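물류노조 조합원 12명 전원 석방… “증거 부족” 한 줄로 끝난 점거 수사

2024년 3월 17일
이천 취이(Yichen Cui) 기자

그레코우(Grekow) 화물터미널 진입로 점거와 관련해 연행됐던 마리뉴(Marinho) 물류노조 조합원 12명이 모두 풀려났다. 법원은 검찰이 낸 자료만으로는 개별 조합원의 혐의를 소명하기 어렵다며 구속영장을 전부 기각했다. 경찰이 “조직적 업무방해의 핵심 가담자”라고 발표했던 사람들이다.

경찰 발표를 처음부터 따라온 사람이라면 이 결과가 그리 놀랍지 않을 것이다. 연행 당일 경찰은 현장 채증 영상이 충분하다고 했다. 이튿날 브리핑에서는 “영상을 분석 중”이라고 말을 바꿨고, 영장실질심사에서 제출된 것은 터미널 운영사 베켈(Bekel)이 작성한 피해 보고서와 직원 진술서가 대부분이었다고 변호인단은 전했다. 운영사가 쓴 문서가 어떻게 수사기관의 핵심 증거가 됐는지에 대해 경찰은 답하지 않았다.

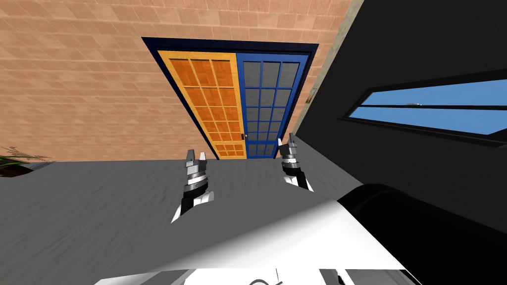
벽돌 벽에 난 주황색과 파란색 두 짝 문. 컴퓨터 렌더링 이미지.

피해 규모를 둘러싼 숫자도 석연치 않다. 베켈은 점거로 화물차 614대의 운행이 지연됐다고 주장한다. 노조는 점거가 이어진 19시간 가운데 상당 시간 동안 우회 진입로가 열려 있었다고 반박한다. 기자가 베켈 측에 산정 근거를 요청하자 홍보 담당자는 “내부 시스템상 집계”라고만 답했고, 우회로를 이용한 차량이 지연 대수에 포함됐는지는 “확인해 보겠다”고 했다. 기사 마감까지 회신은 없었다.

그렇다고 노조의 설명이 모두 깔끔한 것도 아니다. 노조는 점거가 현장에서 자발적으로 시작됐다고 거듭 말하지만, 집행부는 하루 전 조합원들에게 진입로 인근 집결을 알리는 문자를 보냈다. 문자에는 ‘장시간 대기 가능, 방한복 지참’이라는 문구가 들어 있었다. 집행부 관계자는 “집회를 준비한 것이지 점거를 준비한 것은 아니다”라고 했다. 둘의 경계가 어디였는지, 현장에서 누가 도로로 내려가자고 했는지는 여전히 설명되지 않았다. 구급차 통행을 보장했다는 주장도 노조 측 증언 외에는 아직 뒷받침할 자료가 없다.

갈등은 지난해 10월로 거슬러 올라간다. 베켈이 배차 업무를 외주업체 루망스(Rumance)로 넘기면서 기사 161명의 계약 주체가 바뀌었다. 당시 회사는 임금과 근무 조건이 “동일하게 유지된다”고 약속했다. 그러나 노조가 공개한 급여명세서에는 야간 대기수당 항목이 빠져 있다. 회사는 수당이 기본 운임에 통합됐다고 설명하는데, 통합 전후의 운임표를 나란히 공개하라는 요구에는 영업비밀이라며 응하지 않았다. 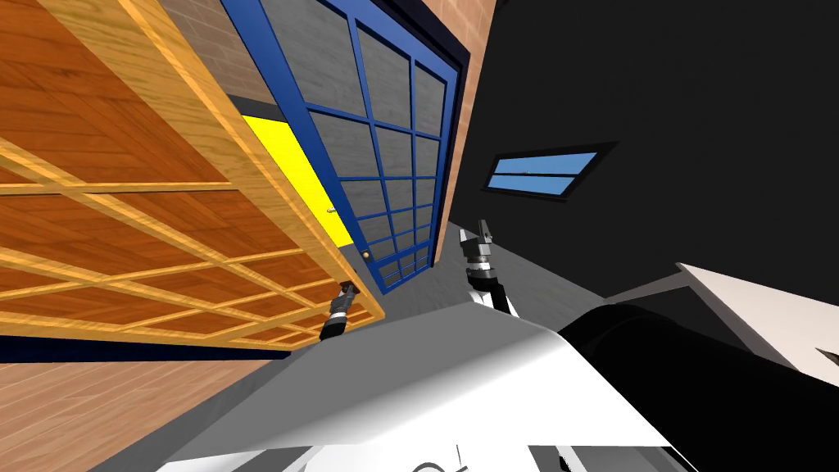 시 당국의 태도는 더 모호하다. 부시장은 석방 직후 “대화의 문이 열렸다”며 노사와 시가 참여하는 3자 협의를 제안했다. 비슷한 제안은 외주 전환 때도 있었다. 그때 열린 회의는 단 두 차례였고 회의록은 공개되지 않았다. 이번에는 무엇이 다르냐는 질문에 시 관계자는 “의지가 다르다”고 답했다. 회의 날짜와 참석자, 의제 가운데 정해진 것은 하나도 없다.

석방된 조합원들은 경찰서 앞에서 동료들과 만나 짧은 발언을 했다. 한 조합원은 “우리가 왜 잡혀갔는지 나올 때까지 제대로 듣지 못했다”고 말했다. 변호인단은 연행 과정에서 체포 사유 고지가 없었던 조합원이 여럿이라며 국가배상 청구를 검토하고 있다. 다만 실제로 소송을 낼지, 낸다면 언제일지에 대해서는 말을 아꼈다. 경찰은 “적법 절차를 지켰다”는 기존 입장을 되풀이했다.

영장 기각이 곧 무혐의를 뜻하지는 않는다. 검찰은 보강 수사를 거쳐 불구속 기소하는 방안을 놓고 논의 중이라고 밝혔다. 무엇을 보강할 것인지는 공개하지 않았다. 경찰이 처음에 충분하다고 했던 채증 영상은 변호인단도 아직 보지 못했다. 변호인단은 영상 원본의 열람과 복사를 신청해 둔 상태다.

베켈은 별도로 노조를 상대로 한 손해배상 청구를 준비하고 있다. 청구액은 밝히지 않았다. 회사가 법정에 가면 내부 집계라던 지연 대수의 산출 방식도 제출해야 한다. 노조는 소송이 제기되면 운임표와 배차 기록 전체에 대한 문서제출명령을 신청하겠다고 했다.

터미널 진입로의 통행은 정상화됐다. 노조는 조합원 총회를 열어 3자 협의 참여 여부를 표결에 부칠 예정이며, 집행부는 찬반 권고를 내지 않기로 했다.

기사 제보 및 정정 요청: 편집국 사회부 | 무단 전재 및 재배포 금지 | 저작권자 © 2024 | 맨 위로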